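Home Explore Threads Notifications Log in

Thread by Kudside

Right, I've finally got a free evening and a pot of tea, so it's time for the Tanasarn autumn event thread I kept promising. I have played far too much of this since Wednesday and I love it. Long one, mute me if you're avoiding spoilers for the second island!

For anyone who hasn't touched Tanasarn before: it's a turn-based online RPG, small map, tiny but lovely player base. You pick a guild town, you fight on hex boards, you argue about soup recipes in general chat. The event is called the Lantern Debt and it runs until the servers go down for the next patch.

The set-up is that every guild town has borrowed light from the sea and the sea would like it back. So the lamps in your home town go out one by one as the event goes on, and you have to earn them back by running the old dungeons with a new twist on each floor. My town is Prorkley. Prorkley is now very dark.

I can't tell you how good the town looks at night with only the harbour lamps going. They've changed the music too - it's the same tune as usual but with most of the instruments gone, and each time a lamp comes back, so does an instrument. I stood by the fish market for ages just waiting for the clarinet.

OK, dungeons. There are four in the event and you can do them in any order, but please do the Cistern first. It gives you the wick charm, and the wick charm lets you see which hexes are going to flood next turn. I went to the Salt Stair without it and got washed off the board on turn two. Twice.

The Cistern itself is mostly the one you remember. Same frogs. The twist is that the frogs now swap places with whoever hit them last, so if you've got a ranged player in your group they need to think quite hard about where they want to end up. Our healer spent one whole fight in the pond.

Salt Stair is my favourite by miles. Sixteen floors in the old version and it always felt like a slog after the first few. They've cut it down and made each landing a proper little puzzle. The one with the two bells is brilliant. Ring the low one first, then wait a full round. That's all I'll say.

If you're playing solo, Salt Stair is very doable with a shield build and a pet that can carry things. I used the snail. People laugh at the snail but it ignores flood tiles completely and it can hold a bell rope, and I will hear no more against it.

The Granary is the weak one, I think. It's still fun! But the fights are long and the rats have too much armour for what they drop. Bring fire, go in a group, do it once for the lamp and then leave it alone unless you want the barn owl cloak.

(I do want the barn owl cloak. 2 runs so far, no cloak.) 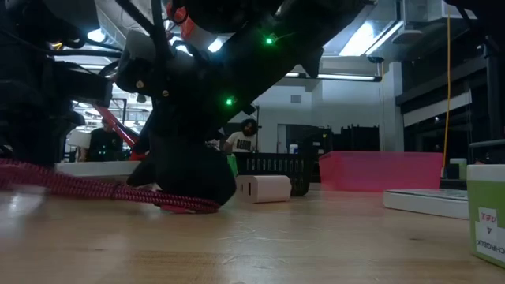

Then there's the big one, the Debt Collector. You need three lamps lit before the ferry will take you over. He has 2,402 health on the normal version, which doesn't sound like much until you find out he heals every time somebody in your party uses a potion. So no potions. Or one potion, at the very end, and only if you're sure.

His attack pattern goes sweep, sweep, count, collect. On "count" he stands still and reads out everyone's gold. On "collect" he hits the richest player for a share of what they're carrying. It's such a good joke and it's a real mechanic as well. Bank your gold before you get on the ferry!

Our group got him on the fourth try. What did it was making one person the rich one on purpose. We gave all our coins to our tank, stuck her behind a pillar, and he wandered off after her every single time while the rest of us hit him from behind. She gave the coins back. Mostly.

Hard version: I haven't beaten it. I've seen the second phase once, for one turn, and it looked amazing and then we were all dead. The floor goes. I don't mean it floods, I mean the board gets smaller from the outside in. If anyone has a group for it on weekday evenings and would put up with me, please shout.

Rewards, for those who skipped down here. Each lamp gives you tokens, and you spend them at the stall by the ferry steps. The full lantern outfit costs 393 tokens, and you do not need to buy it in one go, the pieces are sold separately. Get the hat first. The hat glows.

The furniture is the thing to get excited about though. There's a working lighthouse for your garden plot. It turns! It lights up your neighbours' plots too, which has already caused some discussion in Prorkley, and I'm sorry to the person to the left of me, I've pointed it at the sea now.

Things to skip: the token potions (see above, the man heals), the blue dye unless you love blue, and the extra bag slot, which is cheaper from the normal shop. The stall does tell you this if you talk to the stallkeeper twice. Nice bit of writing in there, she really doesn't want you to buy the bag.

A small tip that took me ages to spot. If you help another town with one of their lamps, you get a postcard in your house, and the postcard opens a tiny quest. I helped Paletti because their group was one short at the Granary, and now I have a sweet little errand about a lost kite. No fighting in it at all, just walking and talking to people on the cliffs.

I think that's what I like most here. Past events in Tanasarn have always been town against town, with the big scoreboard in the square, and that was fun in its way, but you ended up not talking to half the server. This time the lamps only come back quickly if you go and help. General chat has been full of people offering lifts on the ferry.

Couple of grumbles so I don't sound completely daft about it. The ferry queue at peak time is slow. The Granary, as mentioned. And the quest log still lists finished lamps above unfinished ones, so you're forever scrolling down past things you've already done. It's been like that since the spring event and I'd love to see it fixed.

Also the sound of the frogs swapping is very loud? Turn effects down a notch before the Cistern if you're on headphones.

If you're brand new, you can join in from level ten and the game will lend you gear for the event dungeons. The lent gear is plain but perfectly good. I'd say do the tutorial island, pick whichever town has the soup you like the sound of, and go straight to the Cistern. Someone will be at the door looking for a fourth.

Going back in now for one more Granary. Cloak or bed. I'll put my Salt Stair set-up in another thread at the weekend, snail included.

Replies

lowtide_hex: The clarinet!! I thought I was imagining it. We've only got drums and one flute back in our town so far.

mossbucket: Tried the rich tank trick last night and it worked first go, thank you. Our tank has not given the coins back.

Paletti regular: Thanks for the Granary help! The kite quest has a second part if you go back to the cliffs after dark.

grebe77: Does the snail need to be a certain level for the bell rope or will any snail do?

Kudside: @grebe77 any snail! Mine's level four and very proud.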